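4.2 Setting the drinks table

1. Wipe the table. Friday's crumbs count.
2. Put out 14 bottles, labels on.
3. Leave the caps alone. Everyone at Studia is old enough to open their own water.
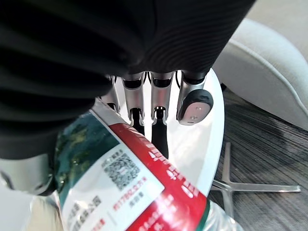
Damton Hospitality Team

Note: A clear plastic bottle with a printed label and a QR code is fine. Scanning the code is optional and won't get you out of step 4.

4. Put empties in the grey recycling bin by Room 409.

Caution: Don't stack bottles on their sides. The carpet remembers March.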